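Polycopié, séance 8 : monnaies virtuelles et puits à or

(Apportez vos notes de la séance précédente, celles que vous avez prises pendant que je parlais, donc pas les miennes.)

## 1. Le problème du robinet

Dans un jeu en ligne persistant, chaque monstre abattu crée de la monnaie. Le monstre réapparaît, la monnaie reste. On appelle **robinet** toute source de ce genre et **puits** tout mécanisme qui détruit de l'argent : réparations, taxes, téléportations, chapeaux ridicules.

Notre cas d'étude sera *Momine*, dont la capitale, Dindstead, a connu en juin une inflation que ses habitants ont d'abord prise pour de la prospérité. La potion de base y coûtait 2 pièces à l'ouverture du serveur. Elle en valait 50 à la fin du mois, pour le même goût.

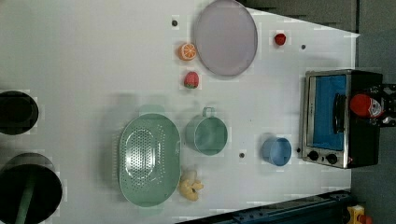 Les développeurs avaient doublé les récompenses de quêtes sans toucher aux puits. Un débutant gagnait plus, achetait moins et se plaignait davantage, ce que le modèle vu en séance 2 prévoyait assez bien (sauf la vigueur des plaintes).

## 2. Les remèdes

- **Taxe à l'hôtel des ventes.** Efficace tant que les joueurs n'échangent pas directement. Ils échangent directement.
- **Objets de prestige.** La monture dite « de Grostitz » a absorbé à elle seule roughly 40 % de la masse monétaire. Elle ne court pas plus vite que les autres.
- **Jeton officiel.** L'éditeur vend un jeton contre de l'argent réel, le joueur le revend contre de l'or. Aucune pièce n'est créée, elle change de poche. À ne pas confondre avec un puits : l'erreur revient chaque année dans les copies. 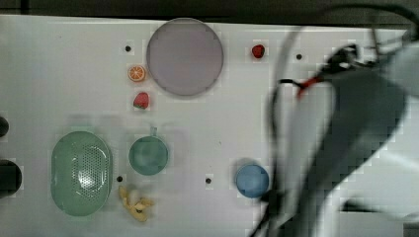
Evelien Dekker objecte que le jeton n'est pas si neutre : il remet en circulation l'or des gros épargnants, qui dormait dans des coffres, et les prix montent quand même. L'objection est bonne et je l'ai intégrée au barème, à mon grand regret. Retenez donc la distinction entre masse monétaire et vitesse de circulation.

## 3. Marché gris

Sur le serveur Dhanial, le jeton devait ruiner les revendeurs. Ils ont baissé leurs tarifs et amélioré leur service client, qui répond désormais plus vite que celui de l'éditeur. Le prix du jeton sert de plafond au marché gris : personne n'achète au noir plus cher qu'en boutique, hormis Jacobus Naidoo, qui l'a fait pour son mémoire et n'a pas été remboursé.

## À préparer

1. Dresser la liste des robinets et des puits d'un jeu de votre choix. Les jeux d'échecs ne sont plus acceptés.
2. Expliquer en une page pourquoi supprimer la taxe de vente peut appauvrir les débutants.
3. Relire la partie sur la vitesse de circulation, lentement.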